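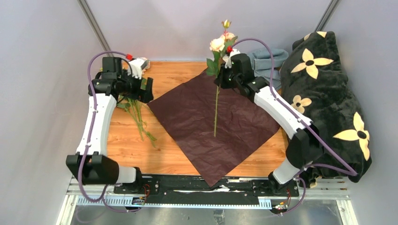 Cut stems and a sheet of dark maroon-brown paper, turned on the diagonal.

In Favor of Plain Wrapping
By Philomena Brophy

I worked the counter at a flower shop for eight years, and most of what I did there was wrap. People think the job is flowers. Flowers take up the early morning, when the boxes come in and the buckets get filled. After that you stand at a bench and fold paper until closing.

So I have opinions on the paper, and the main one is that we use too much of everything except the paper itself. A bunch of flowers bought on an ordinary Tuesday now leaves the store in a clear sleeve, then tissue, then a printed outer sheet, then a ribbon, and often a little plastic bag of water tied around the ends. My neighbor brought me one from the big store on Fahy Street in March and it took me longer to undress it than to find a vase. There were four layers. The tulips were fine. They would have been fine in one.

One sheet is enough. I like it square, and I like it dark. A deep brown or maroon sets off pale flowers in a way that white tissue never does. Pink and white blooms against white tissue look washed out to me, and against that shiny clear stuff they look like something from a gas station. Put the same bunch on dark paper and you can see the edges of the petals.

The sheet goes down like a diamond, one corner toward you. I know there are people who wrap from a straight edge and I won't say they are wrong, but a straight edge gives you a tube. A corner gives you a collar. Lay the stems so the heads sit below the top point, bring up the bottom if you want the ends covered, then fold in the left and the right. You need two folds and a piece of string. If the bottom corner hangs off the bench, let it hang. It has to go somewhere until you fold it.

Now, creases. This is where I part company with the woman who trained me, who would throw out a sheet if it had been folded in the wrong place. She bought her paper from a supplier called Nosum and treated it like bed linen. I think wrinkled paper is better. It has some give to it, it holds a shape when you pinch it, and it doesn't spring back open while you are hunting for the string. I have wrapped plenty of flowers in paper that had been around something else first. I never had a customer hand one back.

The florists' answer is that people want it to look like a gift. I understand that. I also know what the ribbon cost, and that we charged for it. When I left, the owner had started ordering a coated sheet called Pleruvik that could not be recycled and could barely be folded, and customers were paying two dollars extra for it. They liked the shine. I thought it sounded like a raincoat.

I'd make an exception for weddings, and for anything that has to travel a long way in the cold. Otherwise ask for one sheet of plain paper and say no to the rest. Most shops will do it if you ask before they start pulling tissue. At Kuden, where I buy my own flowers now, they keep a stack under the register - you have to know it's there, but they don't mind getting it out.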